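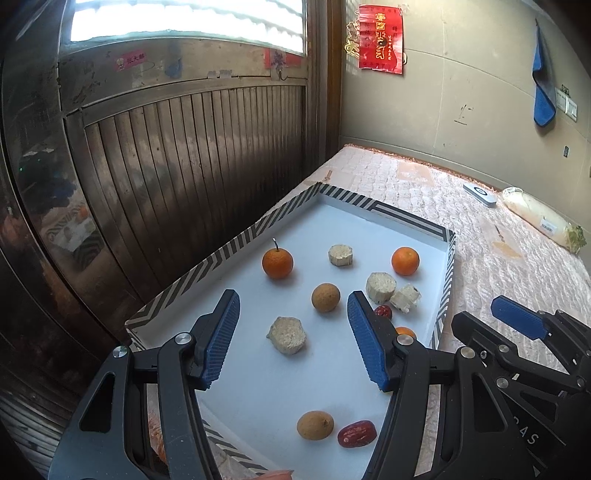
Dried fruit on the zigzag tray.

I gave up sugar in my coffee in April of last year, and since then I have been slowly changing what I eat between meals. It started with the vending machine at work. I was going down there twice a day, once before lunch and once at three, and I never really enjoyed what I bought. It was mostly something to do with my hands while I waited for a file to load.

So I began bringing my own snacks. The first few weeks were not a success. I packed carrots, which I like at home and do not like at a desk. I packed crackers and ate the whole sleeve before ten. Then my neighbor Mi-kyung Yeom gave me a bag of dried persimmon her sister had mailed her, and I got through it in two days and went looking for more.

There are two places near me that sell dried fruit by weight. Bhardwaj is the small grocery next to the tire shop on Clurkell Road. The bins are by the back wall and you have to ask for a scoop. Their apricots are the dark kind, chewy and a bit sour, and I prefer them to the bright orange ones. The figs are good if you get there early in the week. The other place is Sikberg, across town, which has a bigger selection and a parking lot. I don't like it as much. Everything there tastes sweeter, and when I read the labels I found sugar added to the pineapple, the mango and even the cherries.

I did try drying my own. I borrowed a dehydrator and ran a batch of apple slices overnight. They came out fine, but the machine hums, and my bedroom shares a wall with the kitchen. I gave it back. If you have a garage I would say go for it.

What works for me now is to weigh out a small portion at night and put it in a jar with a lid. I use 33 grams, which is an odd number, but it is what fit in the jar the first time and I never changed it. I add a few almonds if I have them. If I bring the whole bag I will eat the whole bag, so the bag stays in the cupboard.

A few people have asked about storage. I keep everything in glass, away from the stove. Figs go in the fridge. Apricots get hard after a month or so, and if that happens I soak them in hot tea for ten minutes and put them on oatmeal. Prunes seem to last no matter what I do to them.

I still go down to the vending machine now and then, usually for pretzels. Next I want to try dried pears, which Bhardwaj said they would have in again soon. If you know a brand without added sugar, leave it in the comments.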